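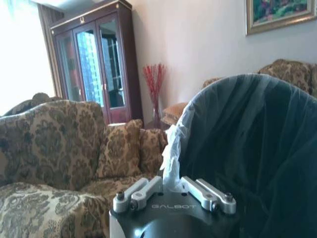
4. Comparação de garras em tarefa doméstica

Esta seção descreve o ensaio comparativo entre as garras de dois dedos Pryor e Flondach, com o controlador Siltwood já instalado e calibrado (seção 3). A tarefa de referência é recolher lixo leve numa sala de estar e arrumar a mesa de centro. Revisão de 22 de julho de 2025, por Marius Tudose.

4.1 Antes de começar

1. Confirme que os dois braços estão na posição de repouso e que a parada de emergência está ao alcance do operador.
2. Ligue a câmera da cabeça e depois as câmeras de punho.
3. No menu Garra, escolha o perfil correspondente ao modelo montado. O perfil errado altera o curso dos dedos.
4. Defina a força de fechamento em 27% para plásticos finos.

Cuidado: não passe a mão entre os dedos com o controlador energizado, mesmo em pausa.
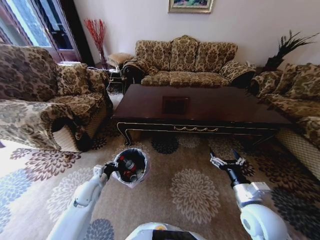

Tempo de leitura: 2 min

4.2 Divisão entre os braços

Um braço segura o cesto e o outro faz a coleta. O cesto branco com saco plástico fica na garra esquerda; a direita segue aberta até a mesa.

5. Feche a garra esquerda no cesto e levante devagar.
6. Verifique na câmera da cabeça se a boca do cesto aparece inteira — o planejador precisa dela para calcular o ponto de soltura.
7. Aproxime a garra direita com os dedos abertos.

Nota: tapetes com desenhos grandes podem confundir a detecção de obstáculos no chão. Se isso ocorrer, reduza a sensibilidade no módulo Gruswood. 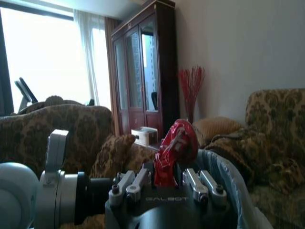
Leitura: 2 minutos

4.3 Preensão de embalagens

Embalagens amassadas e brilhantes, como o invólucro vermelho entre os dedos, servem bem para comparar os dois modelos. O reflexo atrapalha a estimativa de profundidade e o material cede ao aperto.

8. Leve a embalagem até o saco e abra os dedos por completo.
9. Recue a garra na vertical antes de girar o punho.
10. Anote o resultado como solta, presa ou caída fora. Complete 100 ciclos por garra, sem trocar de perfil no meio da série.

Cuidado: se o dedo prender o saco plástico, interrompa o ciclo. Não puxe com o braço.
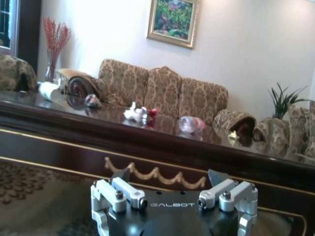

É preciso recalibrar a câmera de punho depois de trocar a garra?

Sempre que os parafusos do punho forem soltos. A rotina curta do menu Câmera basta quando se troca apenas a ponta dos dedos.

4.4 Encerramento

11. Retorne os braços ao repouso e exporte o registro da série.
12. Desligue o controlador antes de desmontar a garra.
13. Guarde os parafusos com a garra correspondente — os dos dois modelos têm roscas diferentes.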